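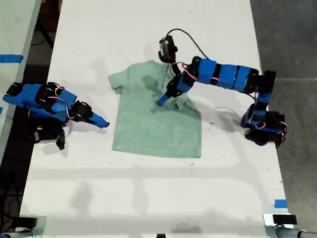

Where should a person take hold of a short-sleeved T-shirt to begin folding it? Most folding guides for the home recommend the shoulder seam, close to the collar, as the cloth is doubled there and keeps its line when it is lifted.

3.2 First grip and the shape of the garment

Figure 4. Pale green T-shirt on the white work table, collar towards the top. The cloth is gripped near the right shoulder and is crumpled at this place, while the bottom hem stays fairly straight.

In the present section we consider only the first grip. A shirt which lies flat has few creases, and each crease made at the shoulder may later be found again in the finished fold. In Figure 4 the folds are gathered at the grasp point, and the left sleeve still extends outward. We call this state "one-sided bunching", following the term of Vasilakis and Niazi in the Paltine laundry study.

Of the 1084 first grips in our record, 173 were marked as one-sided bunching. The marking was made by Helmi Lindqvist and Eino Oksanen separately, and the cases of disagreement were discussed until both accepted one label. Shirts with a printed front were left out, for the print makes the cloth stiffer.

It must be noted that the hem was not used for the label. A straight hem can be present also when the shoulder is strongly creased, so it says little about the upper part of the garment. The position of the second grip is treated in Section 3.3.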